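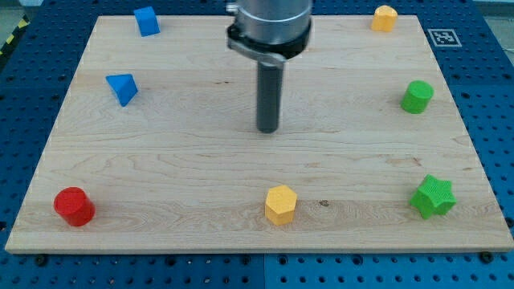
Korkside Block Set: Progress Report to the Dultmont Fund
Date: 02/07/2020
Grant period: month 7

1. Summary
Work in this period covered the shape list, the surface finish and the layout of the wooden block set for early geometry lessons. The shape list is now closed. The finish is settled for the smooth-sided shapes and still open for the star. Spending stands at 69 percent of the materials budget.

2. Shapes and colors
The set keeps the cube, triangular prism, cylinder, arch, hexagonal prism and star prism. Color is not tied to shape. The cylinder is supplied in red and in green, and blue is used for both the cube and the triangular prism. The Mengal office had asked for one color per shape. We tested that version first and found that children sorted by color and ignored the number of sides. The mixed version was adopted after the second test session.

The star is green, like one of the cylinders. This pairing was kept on purpose so that a sorting task by color and a sorting task by shape give different results.

3. Base board
The board is light-colored wood with a visible grain. Small knots and faint streaks are accepted. Open cracks and raised grain are not. The layout in use places the blocks near the outside of the board and leaves the middle clear, with the red cylinder, the yellow hexagonal prism and the green star along the near edge. The clear middle is the working area for the lesson tasks.

A trial with a painted board was dropped. The paint marked easily and the repair cost was charged to the contingency line.

4. Finish
The red cylinder has a glossy coat. The star has a fine surface texture, which makes it easy to tell from the other shapes by touch but harder to wipe clean between the points. Two options are under review at Waltby: a thinner coat over the same texture, or a smooth star with wider inner corners. Samples of both have been ordered. The arch needed one change to the sanding step on the rounded top. No further change is planned.

5. Production
A first run of 40 sets was approved. The second run is planned at 100 sets and depends on the star decision. Cutting time per set has fallen since the hexagonal prism was moved to its own jig. Packing is still done by hand.

6. Open items
Star finish: decision due from Waltby.
Teacher notes: draft complete, drawings missing for the arch tasks.
Storage tray: two quotes received, third requested.
Second run: order to be placed in September if the samples pass.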